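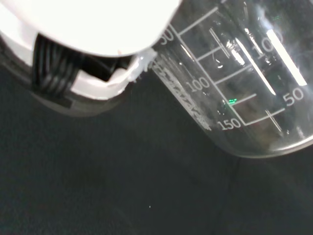 Gripping Clear Glassware with Wrist Camera Feedback
Project report, Toltwood group
Tetsuya Furukawa, Anqi Zou
2020-09-16

Our project asked if a policy trained only on camera input could pick up and tilt clear glass without dropping it. Depth sensors mostly see through glass, so we left them out and used color images from the wrist and from one overview camera.

We collected 85 demonstrations by teleoperation. Anqi did most of the driving and I handled the logging and the training runs. Each demonstration had the same parts: reach, close on the wall of the beaker, lift, tilt, return. We kept a black cloth under the glass the whole time. On the bare table the edges of the glass were lost in our images, and on black the rim and the printed scale show up much better.

The policy was tested on 34 trials with start positions it had not seen. We ran two versions, one with both cameras and one with the wrist view taken away. With both views the grasp was reliable on upright beakers. Without the wrist view the fingers tended to close too early and push the glass away – this was the most common failure by far.

Tilting was harder. The controller holds a fixed closing force, and during a tilt the glass can turn a little between the fingers. The policy has no way to feel this. It sometimes corrected when the graduation marks moved in the wrist view, but we can't say that it learned to use the marks. Bright reflections from the ceiling lights were also a problem, and two of our early demonstrations were thrown out for that reason. 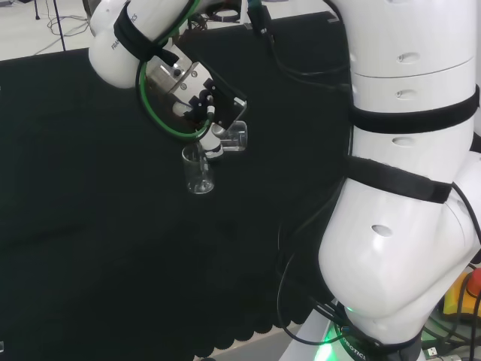
Wael Hajji thought the fixed closing force should be the first thing to change, before any more data is collected, and he asked for a slip test with the policy switched off. We agree and plan to run it in January.

Comments

Itsuki Kaneko
Did you try moving the lights between demonstrations? We had the same reflection trouble with plastic cups.

Anqi Zou
Not yet. They stayed put for all of it.

Tetsuya Kuroda
Would like to see the two versions split by start position.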